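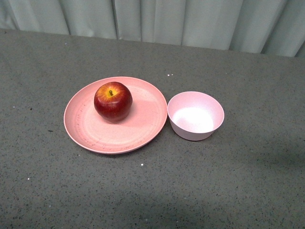 **Figure 3.** Assiette ronde et petit bol roses, pomme rouge sur l'assiette.

### 3.2 Taille de la vaisselle et portions servies

La question du contenant revient souvent dans les travaux sur les portions, résultats peu concordants. Toprak défend un effet net du diamètre – Sepp n'en trouve presque aucun dès que le convive se sert seul. Difficile de trancher avec nos seules données. Nous avons donc repris le protocole de Sepp, à deux modifications près : repas pris à domicile, et pesée des restes par le participant lui-même.

Recrutement à Wernach, en août. 99 foyers contactés, 20 retenus, dont 11 avec au moins un enfant de moins de sept ans. Période de vacances, donc biais probable (repas plus tardifs, davantage de fruits et de crudités). Le carnet Bakilana a été rempli pendant 7 jours consécutifs, dimanche compris. Deux carnets incomplets, conservés quand même pour l'analyse qualitative.

Premier constat : les fruits entiers échappent en grande partie à l'effet attendu. Une pomme se sert à l'unité, quel que soit le contenant (fig. 3). Pour les purées, compotes et féculents, c'est autre chose – les quantités suivent le volume disponible, surtout chez les adultes. Chez les enfants la tendence est moins claire, le parent servant presque toujours à leur place.

La couleur n'a pas été controlée. Limite réelle, à reprendre en 5.1 avec la question des restes.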